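Product reviewer wanted – home cinema, TVs and soundbars (part-time, freelance considered)

Drerley – posted April 2021
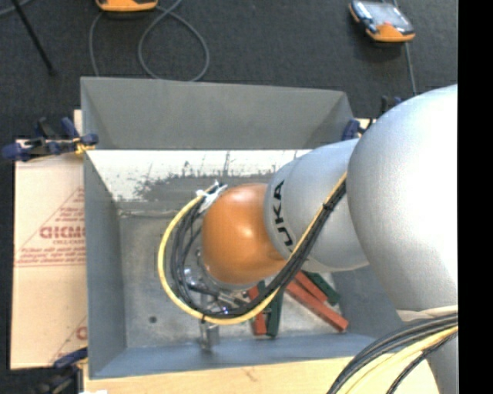
Urs Hämmerli writes under last year's version of this ad that he sent in a sample review of his own speakers, heard back in two days, and wished the page had told him up front how much lifting there is. Fair enough, Urs. There is a lot of lifting. A 65-inch telly in its box, up one flight of stairs, with another person on the other end. Please read that bit twice before applying.

Right, the job.

We test things people watch and listen to at home. Tellies mostly, then soundbars, then streaming boxes and the odd record player when the TV makers have gone quiet. Small team, one long test room, one short test room, a stock cupboard that needs sorting. We publish on the site and in a printed buying guide that comes out every December. One of our reviewers is off to do a teaching course and we need somebody in her seat before the autumn lot of sets starts arriving.

What you'd be doing

Writing two full reviews a week, give or take. A full review for us is 900 to 1,200 words plus the scores table. Short ones (cables, brackets, remotes) are 300 and you'd do a few of those as well.

Setting up. Unboxing, putting stands on, running updates, getting the thing onto our network, which is slow on the ground floor and fine upstairs.

Measuring. We have a light meter and some software for it. You'll be shown. Brightness, black level, input lag for the gaming crowd. If you already know how to calibrate a set, very good, say so in your application and say what kit you used.

Watching and listening. A lot. Same clips each time, so the notes can be compared with older notes. You will get sick of the clips. There is a night-time car chase we have all seen more times than our own wedding videos.

Answering readers. Comments close after a month but until then the reviewer who wrote the piece looks in every couple of days and replies. Mostly it's people asking whether a set will work with the amp they've had since 1998. Be patient with them.

Packing up and sending back. Original box, original foam, all the screws in the little bag. Makers do check.

What's on the bench at the moment, so you get an idea

Punura soundbar, the mid-size one, with separate sub. Half done.

Two Gustness projectors, one short throw, one ordinary. The short throw needs a re-test after the firmware update.

Rey portable speaker, waiting on a second sample as the first wouldn't charge.

A pile of HDMI cables for a group test. 17 of them. Whoever gets the job can have the cables as a welcome present, ie you're writing it.

Who we're after

Someone who can write plainly. That's first. You should be able to tell a reader who's got £600 to spend whether to spend it, and do it without "immersive", "stunning" or "game-changing". We take those out anyway so save us the bother.

Good ears and eyes, or at least honest ones. If you can't hear a difference between two things, write that you can't. We'd much prefer that to a made up paragraph about airy treble.

Tidy with notes. The next person has to be able to pick up your test and finish it.

Able to lift, see top of page. If you can't, but you'd be great at the writing and the measuring, still get in touch and we'll talk about how the work could be split. We've done it before.

Clean driving licence handy, not needed.

Published work is nice but a blog counts, a forum thread counts, a long email to your uncle about which telly to buy counts if you're willing to send it. One of the best people we had came from selling washing machines.

No degree asked for. No particular school or course. We don't care.

Hours and money

Three days a week, 9.30 to 5.30 with an hour for lunch. Days can move about but one of them has to be the day deliveries come, currently Tuesday.

£139 a day to start, reviewed after six months. Same rate if you come in as a freelancer, invoices paid at the end of the month they land in. Staff contract gets holiday pay and pension on top, freelance doesn't, so have a think about which you'd want. No bonus for clicks, never has been.

One day of the three can be done from home once you're settled, for writing up. The testing days have to be on site, for obvious reasons. You can't take a 65-inch home on the bus.

Travel to launches is paid, second class, and we ask for receipts. There haven't been any for a good while, it's all been video calls and a parcel. That may change, may not.

Loan kit stays the property of the maker. You don't keep it, you don't sell it, you don't "forget" to send it back. We also ask reviewers not to accept gifts worth more than a sandwich. If you've worked for a TV or audio brand in the last two years tell us which, it isn't a bar, but you wouldn't be given their stuff to review.

Covid things

Test rooms are one person at a time right now. Two for lifting, masks on, windows open. Interviews will be by video, then one visit for a practical session if we both like the sound of it. You'll be paid for the practical session, half a day at the normal rate.

How to apply

Send these by email, all in one message please, we lose things when they come in bits:

A sample review, 500 words, of anything with a plug that you own. Not a phone. We get so many phones. A telly or speaker would be ideal but a radio or a games console or a pair of powered monitors is fine. Tell us what you paid for it and whether you'd buy it again.

A few lines on you. What you do now, which days you could work, when you could start. A CV if you've got one made, otherwise don't bother making one.

One review on our site you think we got wrong, and why. There are 2,073 in the archive so you should find something. We mean this, it's the bit we read first. Last time someone pulled apart a soundbar score so well that we went back and changed it.

No covering letter needed. No photos of yourself.

Subject line "Reviewer" so the filter catches it. The address is on the contact page, use the jobs one and not the readers' letters one. Letters get read on Fridays only and yours would sit there.

Closing date is the last day of next month, midnight. We'll read as they come in though, and might start calling people earlier, so sooner is better.

What happens next

We reply to everybody, even if it's two lines. If you haven't heard after a fortnight check your junk folder, then nudge us.

6 people get a video call. Half an hour, two of us, fairly relaxed. We'll ask about your sample and you can ask about the pay, the hours, why the site search is so bad, anything.

Then the practical for the last few. You get a boxed soundbar, a telly already set up, and three hours. Unpack it, connect it, make notes, write 300 words, box it up again. We're looking at the notes as much as the words. You can choose your own music for part of it, bring it on a stick or a phone.

Decision a week after the last practical. Start date is flexable within reason, but we'd like some overlap with the person leaving so she can show you the meter and where the spare remotes live.

Questions we got last time

Do I need my own test kit? No. Bring headphones you know well if you have some.

Can I live a long way off? You'd be in two days a week at least so it's up to you and the trains.

Is it mostly projectors? No, maybe one in ten. Most readers buy tellies. If projectors are your thing though, say, we're short of someone who really wants them, and the dark room is free most mornings.

Will my name be on the reviews? Yes, always. The score is agreed between two of us but the words are yours, after subbing.

Can I do it along side another job? Yes, plenty have, so long as the other job isn't for a maker, a shop that sells this stuff or another review site.

Is there parking? Two spaces, first come. Bike rack round the back.

Is there a lift? No. See the top of the page, again.

Anything else, drop us a line on the jobs address before you apply – quick questions get quick answers, long ones take till the end of the week. Please don't ring the office, the phone is in the test room and whoever's in there is trying to listen to something.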